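Tabletop

From the Drisby Encyclopedia of Household and Workshop Furniture

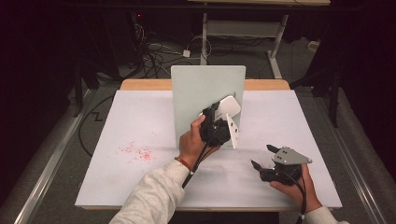

A white tabletop with a light wooden edge along its far side and a pale gray-green board standing upright on it.

A tabletop (also table top, or simply top) is the flat upper part of a table, on which objects are placed and work is done. It may be a fixed part of the table or a separate board resting on a frame, a pair of trestles or a set of screw-on legs. The word is also used for loose boards sold without legs, and, as an adjective, for things small enough to be used on a table, such as a tabletop easel or tabletop oven.

The top is the part of a table that takes the most wear. Its material, finish and edge largely decide how the table can be used and how it has to be cleaned.

Construction

Traditional tops are made of solid wood boards glued edge to edge. Wood widens and shrinks across the grain as the air grows damp or dry, so a solid top is usually held to its frame with buttons, slotted brackets or other fixings that let it move slightly. A top screwed down tight may split or cup.

Most inexpensive tops made today have a core of particleboard, fiberboard or plywood with a thin surface layer on both faces. Such boards stay flatter than solid wood. If only the upper face is covered, the two sides take up moisture at different rates and the board tends to bow, and for this reason the underside normally carries a backing sheet even where it is never seen.

Lightweight tops have a hollow core, often filled with a paper honeycomb between two thin skins, with solid strips around the outside. They are easy to carry but hold screws poorly away from the edges. Legs and clamps should be attached only where the maker has put solid material.

The load a top can carry depends on its thickness, its core and the distance between supports. A long top on two end supports sags more than a short one of the same board. Rails or battens fixed underneath reduce sagging.

Surfaces

Oil and wax leave the surface close to bare wood. They are easily renewed at home but give little protection against water and hot dishes. Varnish and lacquer form a film over the wood and resist spills better, though a damaged film is harder to repair in one spot. Paint hides the grain and any joints in the board.

Plastic laminates and melamine-faced boards are hard and nonporous, and are common in kitchens, schools and workshops. Linoleum is sometimes used on desks, where it gives a soft, matte writing surface. Glass, stone and metal tops are also found, the last mainly in commercial kitchens and laboratories.

White and off-white tops are popular for craft and assembly work. Small parts and dark tools show up well against them, and they reflect light back onto the work. They also show scuffs, dried paint and gray rub marks more plainly than a patterned or wood-grain surface. A matte white surface causes less glare under a lamp than a glossy one.

Edges

The edge of a covered board is finished with a strip of plastic, veneer or solid wood, known as edging, banding or lipping. Thin banding is glued on with heat. Solid wood lipping is thicker and can be rounded, sanded and refinished, and it takes knocks better at the corners. Some tops are deliberately left with a light wood edge under a colored surface, so that the edge shows as a line around the table.

Edges are the weak point of particleboard tops. Once water gets behind the banding, the core swells and the surface lifts. Swollen particleboard does not go back to its former thickness when it dries, and the damaged part is generally cut off or the top replaced.

Size and height

Tops for dining are made wide enough for place settings on both sides with room for dishes between them. Desk tops are shallower, as the user sits on one side and has to reach the back. Work done standing calls for a higher surface than work done sitting. In the Cemo series of standing benches the top is set 925 mm above the floor, and a lower frame is sold for use with a chair.

Depth matters on a work table. Anything kept beyond comfortable reach makes the user lean across the work, and the rear strip of a deep top is often given over to storage, lamps or upright boards.

Upright boards on tabletops

Boards are often stood on edge on a table to serve as a backdrop, divider, splash guard or display panel. A panel without feet or brackets tips easily, and a tall one more so than a long low one. Slotted feet, angle brackets and clamps are the usual supports. A rubber or felt strip under the lower edge keeps the panel from sliding and protects the surface beneath.

When something is pressed or rubbed against the face of an upright panel, the force acts well above its base. The panel then needs a wider foot, a weight behind it, or a clamp at the table edge. Fovix clamps, made for temporary screens, have a jaw opening that accepts boards up to 20 mm thick.

Care and cleaning

Loose dust and grit should be wiped away before a top is rubbed, since grit scratches. Laminate and painted surfaces are cleaned with a damp cloth and mild dish soap, then dried. Scouring powder dulls a glossy finish and leaves pale patches.

Dried water-based paint can often be lifted from laminate after it has been covered with a wet cloth for a while. A plastic scraper held nearly flat takes off what is left. Metal blades may cut the surface. Colored powders and chalk are best brushed up dry, as water can carry the pigment into scratches and along the edging.

Rubber and dark plastic leave gray scuffs on white surfaces. Most come off with a soft eraser or a melamine sponge used lightly. On painted tops a sponge of this kind also removes a little of the paint, and it should be tried first on the underside.

Oiled tops are wiped along the grain and oiled again when the surface begins to look dry. Cloths soaked with linseed oil can catch fire by themselves if left in a heap, and are spread out flat to dry outdoors or kept in water in a closed metal container.

See also

Desk
Edge banding
Trestle table
Workbench

Further reading

Lenihan, Eimear. Flat Work: Boards, Benches and Tops. Ó Briain.
Ó Gríofa, Ruairí. "Lippings and Edges." Ó Briain Workshop Papers.

Last revised December 27, 2020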